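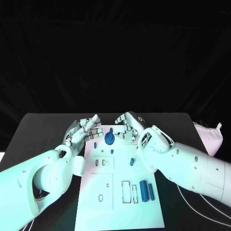 Two arms over the parts board at Maltum, with the blue pulley or wheel and pegs between the hands.

The Pomare cell at Maltum takes up the floor area of two of the old hand benches. It has a dark table, a black curtain behind it and a pair of white arms with jointed fingers. The firm builds small drive units for conveyor makers, and until June every one of them began with a person picking parts into a layout board by hand.

The work is called kitting. A board has a recess or a hole for each part in the unit, and a full board goes down the line to final assembly. An empty recess tells the assembler that something is missing before the housing is closed. The method is old and cheap, and it works. Its weakness is the person filling the board, who makes the same short reach all shift and whose error rate climbs after the second break.

Anahera Ellery ran the kitting benches for 7 years and now runs the cell. Her day used to be counted in boards. It is now counted in stoppages, which she logs by cause: part not found, grip lost, part seated but proud of the surface. In the first full month the log held 823 entries. In the most recent it held 658. She regards the second figure as still too high and the fall as slower than the supplier, Altico, had led the site to expect.

Most of the entries concern round parts. A cylinder lying on its side can roll when a finger touches it, and a peg on its side has to be turned upright before it will go into a hole. People do this without thinking, by pinching one end and letting the part swing. The hands have to be taught it as a separate move for each diameter. Flat parts, by comparison, gave little trouble.

The training parts are printed in blue and the boards are white, so that the vision system has a clear edge to work from. Production parts are bare metal. Moving from one to the other was planned as a single step and became four, with the lighting changed at each. The curtain was added during the second, when reflections from the windows behind the table were being read as part edges.

Staffing has changed less than was feared and more than was promised. No one was dismissed. Two people moved to final assembly, one to goods in, and one left for another employer before the cell was switched on. The benches that remain handle short runs, where teaching the arms a new board takes longer than filling the order by hand. The working limit is 2,000 boards. Anything under that stays manual.

Beverley Fairweather still works one of those benches. Her objection is to the mix of work. The long, easy runs went to the cell, and they were the ones on which a new starter could build up speed. What is left changes several times a shift, and she now checks the drawing more often than she did as a trainee. "I'm better at the job than I was," she says. "I'm also more tired at the end of it, and the rate hasn't moved."

The rate is under review. Maltum pays cell operators one grade above bench staff, on the grounds that they clear faults and edit the part library. Bench staff argue that short-run work now asks for comparable judgement. Management has accepted that the old job description no longer fits and has not yet written a new one.

Ellery's own complaint is practical. Clearing a fault means stopping both arms, waiting for the joints to lock, reaching in, moving one peg and restarting — a sequence that takes far longer than the correction itself. She has asked Altico for a mode that parks one arm and leaves the other running. The request is with the supplier's safety engineers.

A second cell is planned for the Olley building, where the housings are larger and the boards carry fewer loose pegs. Bench staff there have been asked to help draw up the layouts before any equipment is ordered. At Pomare they were shown the boards once these had been cut, and two recesses had to be moved.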